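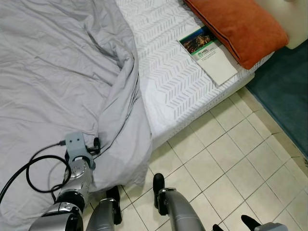
Surely the deposit is simply a last cleaning fee paid in advance, ran one comment on the draft of this unit, and a tenant who expects all of it back has misread the lease. The comment is kept at the head of the handout as a fair statement of a common view. Students should be able to say by the end of the session where it is wrong, and where it has some force.

Housing and Tenancy Practice
Unit 4: Furnished Lettings, Inventories and Deposits
Handout for class use

Required before class: the Lulport model lease (furnished form), clauses on condition and return. Bring a printed copy.

4.1 What a deposit is

A security deposit is money held against a possible debt. It stays the property of the tenant until a debt is shown. Under the model lease the landlord may keep part of it for unpaid rent, for damage beyond ordinary wear, and for items listed at the start of the term and missing at the end. Cleaning may be charged only where the home is returned in a worse state of cleanliness than it was received.

The comment quoted at the head treats the deposit as a fee. A fee is earned when it is paid. A deposit is earned, if at all, only when a loss has been proved. Many leases blur the two by adding a "non-refundable deposit," a phrase students should learn to question whenever they meet it.

The comment does have some force in practice. Tenants often have poor records, claims for small sums are tedious, and many people let the money go. Seminar discussion will return to this point.

4.2 Ordinary wear

Ordinary wear is the decline in an item that follows from normal use over the length of the tenancy. The test has three parts in the model lease: the age of the item when the tenancy began, the length of the stay, and the number of people entitled to live in the home. A carpet that is flat along a hallway after several years shows wear. A burn in the same carpet is damage.

Soft furnishings cause more argument than anything else in a furnished letting. Fabric fades, seams give, filling settles. Mattresses are a particular difficulty: they have a fairly short useful life, they are rarely inspected at move-in, and a mark found at move-out may be older than the tenancy. Where the inventory says only "double bed, good condition," the landlord will have trouble showing that a given mark is new.

4.3 Writing an inventory

An inventory is evidence. It should be written for a reader who has never seen the home and who may be asked to decide between two accounts of it. The following points are taken from the course standard.

Go room by room, and within each room keep to the same order every time.
List each item on its own line. "Living room suite" is not an item.
Record condition in plain terms. Say where a mark is and how long it is. Words such as "fine" and "OK" should not be used.
Note anything that could not be inspected.
Both parties sign every page, including pages with no entries in dispute.
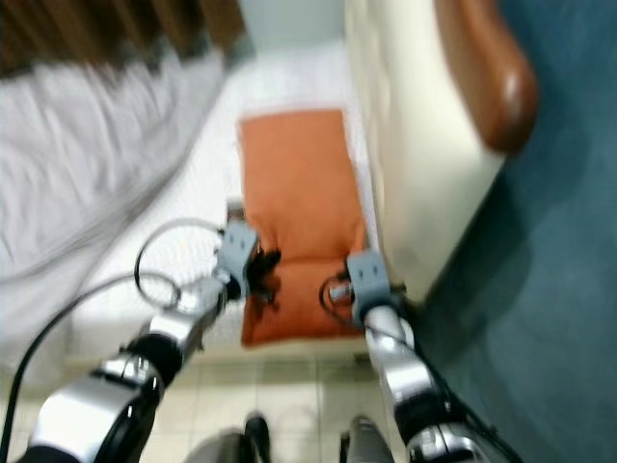

Corrections made after signing need particular care. The tenant normally has a short period in which to return comments, and a landlord who receives them should reply in writing, even if only to disagree. Silence on either side is a frequent cause of later trouble. Never overwrite the first version. Attach the comments as a separate sheet – dated and signed – and keep both.

4.4 Working out a deduction

The landlord is entitled to the value lost and no more. New for old is not allowed. The usual method is to take the cost of a like item, divide it by the expected life in years, and multiply by the years of life that remained at the end of the tenancy.

Worked case. Follinen lets a furnished apartment in Skulside. A desk that cost $100 new has an expected life of 4 years. It was new when the tenancy began. The tenant leaves after 3 years, and the desk top is split beyond repair. One year of life remained, so the highest proper deduction is $25. Follinen's first letter asked for the full price.

Consider how the answer would change if the desk had already been a year old at move-in, and if the split could be repaired for less than $25.

4.5 Disputes

In Lulport a tenant who disagrees with a deduction writes first to the landlord and may then apply to the deposit office on Lei Street. The office decides on papers alone. It does not visit, and it will not ask for documents that a party has failed to send. The burden rests on the landlord throughout. A tenant who sends nothing can still succeed if the landlord's inventory is weak.

For class: read file 3746 in the course folder, which contains an inventory, a tenant's comment sheet and a final statement. Prepare a one-page decision. State each deduction claimed, the amount allowed, and the line of the inventory relied upon. The September group found the entry for curtains difficult, and extra time has been set aside for it.

Written decisions are due at the start of Unit 5.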